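The Long Life of the Pegboard

Inna Kravchuk has sold tabletop toys for 25 years, and the thing people ask her for most has never had a battery in it. They want a board with studs on it and a box of pieces that press down and stay put.

"They come in looking for something for a grandchild," she says. "Then they stand at the counter and do it themselves for ten minutes."

Her shop, Trodau, carries pegboards in every size that will fit on a shelf. The smallest goes in a coat pocket. The largest, made by a workshop called Gallardo, needs a dining table and has to be ordered a month ahead. In November she usually runs out of both.

The appeal is easy to explain. A piece goes on a stud or it doesn't. A child of three can tell when it is seated, and an adult who has spent the day on the phone can tell too. There are no instructions to lose. Most sets come with a few pattern cards, and Kravchuk says the cards are the first thing to end up behind the couch.

White boards sell best. Parents sometimes ask for a brighter one, but she steers them back to plain. Against white, an orange or green piece is easy to find, and so is the mistake when it lands one row over.

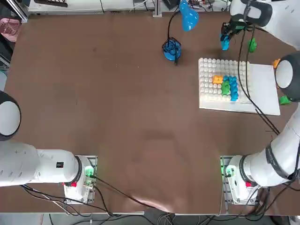 Orange and bright green pieces on a white studded board, with a cyan piece held just above the table.

Spacing matters more than color. Kravchuk keeps a drawer of loose pieces from different makers, and few of them will fit each other's boards. Oltex pieces are tight and need a firm push. Jarden pieces go on with less effort and come off the same way, so she recommends them for small hands and for people with sore ones.

A good board also has some bare space beside the studs. Beginners tend to fill every row they are given. A smooth area gives them somewhere to set the next piece while they decide.

Prices at the shop run from $6 for the pocket size to $159 for the Gallardo. Kravchuk's own board is neither - it is a midsize one she bought secondhand, with a corner chewed by a dog she no longer has.

She washes it in the sink with dish soap and an old toothbrush, then leaves it face down on a towel for 30 minutes. On Tuesday evenings it goes on the counter next to the register, and whoever comes in can add a piece.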